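Who sorts the blocks at Potitz?

Potitz makes toy building blocks. Eight people used to sort them by colour, all by hand. Now robot arms do some of the sorting.

What do the people do now?
Yatziri Quintero sorted blocks for seven years. Now she sets up the arms and stops them if a block gets stuck. She had to go on a course first. She says her back aches less, but she misses chatting at the long table.

Each colour has its own part of the tray.

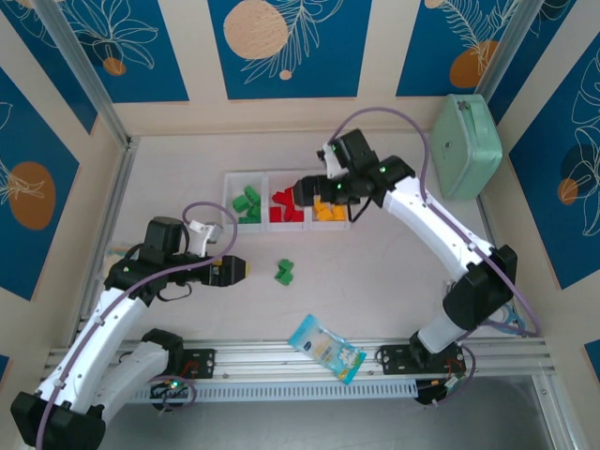
Did anyone lose their job?
No. Two people moved to packing.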